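# Kerkodis outdoor navigation module

Kerkodis is a camera-only path follower for small wheeled robots on paved ground. 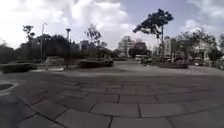 The module takes low-resolution frames from one wide camera and returns a steering command. It needs no map and no GPS. The method was developed by Kittipong Kaewkla at Starov and trained on 216 recorded drives over plazas, park paths and sidewalks.

## Result

We ran 260 test drives in places the model had not seen before. Compared with our older Harb module, the operator had to take over half as often. Most of the remaining problems come from strong shadow – the model sometimes reads it as a curb.

## What is in the box

- Compute board with the trained weights
- Wide camera and 2 m cable
- Mounting plate for the Skundthorpe base

The module weighs about 600 g. Please calibrate the camera again after each change of its height. The training code is sent on request to owners of the module.

Page updated Jan 9, 2021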